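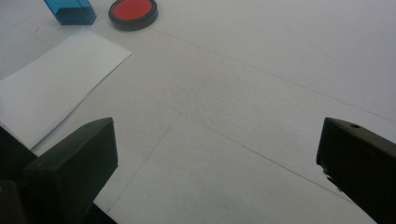
Hoi-yan Tsao

Setting up a paper-stamping test for a two-finger gripper

Stamping a form is a small office chore and a fair test of whether a machine can do desk work yet. The short answer is partly. Picking up the stamp is easy. Inking it evenly and pressing it square are still hard.

1. Lay one sheet of white paper flat and at an angle to the table edge. A policy trained only on square sheets will fail on the first crooked one.

2. Put the open ink pad beyond the paper, with clear table between them. We use a round red pad in a black case. Small items go in a translucent blue box beside it.

3. Check the work surface. Faint seams can be mistaken for a paper edge — run the edge detector on the bare table first and save the result as a mask.

4. Start with the fingers wide open, one on each side of the target area.

5. Run 50 trials. Score the grasp, the inking and the print separately. A single pass/fail number hides the cause.

The Totasico controller logs finger force by default. Leave it on. Most bad prints in our July set came from uneven pressure, with one side of the mark missing. Allow 3 retries per sheet, then replace the paper.

Ink on the table counts as a fault, even a speck. Wipe it before the next run.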